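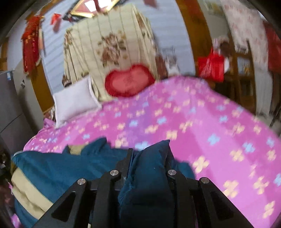

The bed, with the teal comforter still to fold.

January 2, 2021

Slept late and then did the bedroom, which I had been putting off since before Christmas. I meant to get to it yesterday but spent the day on the couch with leftovers.

The pink bedspread is on. It's the one with the little four-petal flowers, and I bought it in Brasville in April and then left it in the bag for months. It is brighter than I remembered from the store. It hangs over the side well past the mattress, so the boxes under there don't show now, and I can stop thinking about them until spring.

The teal comforter I can't decide on. It's too warm with the heat on and not warm enough for the nights when the heat goes off at 11. I had it spread out this morning and it ended up in a heap at the foot with the tan part folded over. Either it goes in the closet or it stays where I can reach it with my feet. The closet shelf is full of towels, so it will probably stay.

I stood the cream quilt up against the wall at the head of the bed to see how it looked there. I like the stripes and the big brown and rust flower. The wall is cold to lean on in winter, and the quilt helps with that when I sit up to read. It slides, though. I may put up a rail or a couple of hooks, but I don't want to make holes in the paneling if I can help it. The panels were the one thing I liked about this room when I moved in, that gray-blue, and I have been careful with them.

One white pillow out, the other three in the wash. The heart cushion is in front of the quilt. I had it in the donation bag last week and took it out again. It came from the school sale in Wetholm, and it's no use for sleeping on, but the bed looked bare without something red.

The frame over the bed is crooked again. I straighten it and by the next day it has tipped. I think the trucks do it, there have been more of them since they closed the bridge at Standthorpe. It needs a second nail.

Other things done today:
Dusted the lamp and the windowsill.
Turned the mattress – hard to do alone, and I pulled something in my shoulder.
Found the gray sock and an earring.
Threw out the old Hirose heating pad, which had stopped working on the high setting.

The electric bill came to 863 for the whole of last year, less than I expected with being home so much. I wrote it in the back of this book with the others.

Soup for supper, the last of the ham in it. It got dark early and there was a little snow, not enough to shovel. Pillows are still in the dryer and I have to go down for them before bed. Tomorrow the closet, if the shoulder is all right – the towels first, then the shelf.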